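Ticket 2637
Queue: Zuswood Cell Support
Site: Hiltosmont Textile Care, finishing room
Category: Manipulation / garment handling
Priority: Normal
Status: Open, pending customer decision
Last updated: 2025-05-12

Reported problem
The site reports that the two-arm cell does not complete the hanging task on lightweight garments. Shirts and towels are within the agreed limits. Thin, slippery items come off the hanger on one side while the second shoulder is being placed. The customer asks whether this is a fault, and whether the cell can be left to run during the evening shift without an attendant.

Initial response
The customer was asked to confirm the software release, the gripper finger type and the date of the last calibration. Release and finger type match the delivery record. Calibration was last performed in April, before the cell was moved to its present position. A recalibration was requested before further testing.

Remote session 1
Calibration repeated on both arms. No joint errors in the log. Finger closing force was within tolerance on both sides. A trial set of 47 garments was run with the standard hanging routine. The cell failed on 21. All but two of the failures involved thin fabric, and in most of these the routine reported success although the garment had dropped from one shoulder. The false success report is logged separately as a defect in the check step.

Remote session 2
The Berchtold routine was loaded in place of the standard one. It holds the first shoulder until the second is seated. Results improved on knitwear. Thin fabric continued to bunch between the fingers, and cycle time rose to roughly 300 seconds per garment. The site notes that a trained employee hangs the same item in a few seconds.

Remote session 3
Approach height lowered and closing speed reduced for both grippers. The crumpled garment was used as the reference item, as it gives the routine no clear shoulder line to detect. Cell view attached.
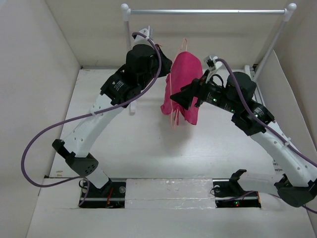 Attachment 1. Both arms at the reference garment, hanger on the rack rod.

Findings
No hardware fault has been identified. The remaining failures are attributed to the limits of the present routine in locating edges on crumpled, lightweight cloth. Replacement of the grippers is not recommended at this time.

Answer to customer
The cell is suitable for attended work on shirts, towels and knitwear. It is not approved for unattended operation on mixed loads. Thin garments should be sorted out at intake and hung by hand. Staff should not rely on the success message until the check step has been corrected.

Open items
1. Correction of the check step. Owner: Zuswood software group.
2. Trial of the Noston edge detection package on the thin fabric set. Awaiting approval from Hiltosmont.
3. Customer to confirm whether evening operation with an attendant is acceptable.

The ticket remains open until item 3 is answered.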